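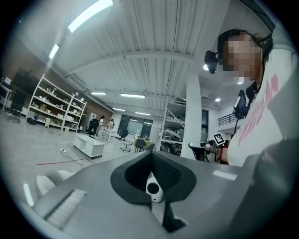 How do you wash a printed T-shirt without cracking the print?

Turn it inside out, wash it cool on a gentle cycle with a mild detergent, and hang it up to dry. Keep it out of the tumble dryer and keep the iron off the print.

By Chinyere Balogun
31/10/2022

Most prints that crack or peel early have been washed too hot or dried too hard. The steps below work for the common kinds of print on cotton and cotton-blend shirts. I used to run the returns desk at Skikholm, a small printing shop, and we sent a copy of these instructions out with every order of 200 shirts or more.

Find out what kind of print you have

Stretch the fabric gently and look at the surface. Screen printing with thick ink sits on top of the cloth and feels slightly rubbery. Water-based ink soaks in, so the shirt feels much the same with or without it. A heat transfer is a thin film with a definite edge that you can feel with a fingernail. Transfers need the most care. Water-based prints rarely crack but will fade if you wash them hot.

If the care label says something stricter than this page, follow the label.

Before the first wash

Leave a newly printed shirt for a full day before washing it, or two days for a transfer. Shops don't always hold stock for long after pressing, and the adhesive carries on setting for a while.

Wash strong colours separately the first time. Red, navy and black shirts can lose dye for two or three washes, and a white shirt will pick it up.

Washing

1. Turn the shirt inside out. Do up any zips on other clothes in the load.
2. Sort by colour. Leave out jeans, towels and anything with hooks or rough fastenings.
3. Fill the drum no more than two thirds full.
4. Use liquid detergent. Powder is fine in a warm wash but can stay gritty in a cold one.
5. Set the machine to 30 degrees. Go up to 40 only for a shirt that is properly dirty, and not for a transfer.
6. Choose a short cycle with a slow spin.
7. Take the shirt out when the cycle ends. Creases left in a damp print are hard to get out later.

Skip the fabric softener. It leaves a coating that can loosen the edges of a transfer. Chlorine bleach should be kept away from all prints.

Washing by hand

Use a clean bowl of cool water and a small amount of detergent. Push the shirt under and leave it for ten minutes, then press it against the side of the bowl a few times. Rinse until the water runs clear. Roll it in a dry towel and press down to get the water out - wringing it puts a sharp fold through the print.

Stains near the print

Treat the stain from the back of the fabric where you can. Dab on a little washing-up liquid, leave it for 15 minutes and rinse with cool water. For a yellow mark under the arm, mix bicarbonate of soda and water to a paste, leave it on for half an hour and brush it off with an old toothbrush before washing.

Grease directly on the print should be blotted with kitchen paper first. Don't use white spirit or nail varnish remover. Both will soften the ink.

Drying

Pull the shirt back into shape while it is damp and hang it by the hem, or lay it flat on an airer. Keep it out of strong sun, even inside out, if you will be leaving it all afternoon. Bright pinks and oranges usually fade first.

If you have to use a dryer, use the lowest heat and take the shirt out while it is still slightly damp.

Ironing

Iron inside out on a low setting with no steam. If the print itself is creased, put a sheet of baking paper over it and press for a few seconds at a time. Lift the iron between presses. Sliding it can drag the ink.

Fixing a lifted edge

A transfer that has started to peel can sometimes be stuck down again. Lay the shirt flat on a folded towel, cover the print with baking paper, and press firmly with a medium iron for ten seconds. Let it cool completely before you touch it. Parviz Shirazi, who did the pressing at Skikholm, would repeat this once and then give up, and I do the same.

Cracks in screen printing can't be mended at home. Washing cool from then on will slow them down.

Storing

Fold with the print facing in and a sheet of tissue paper over it, or use a hanger. Don't stack prints face to face in a warm cupboard, as thick ink can stick to itself.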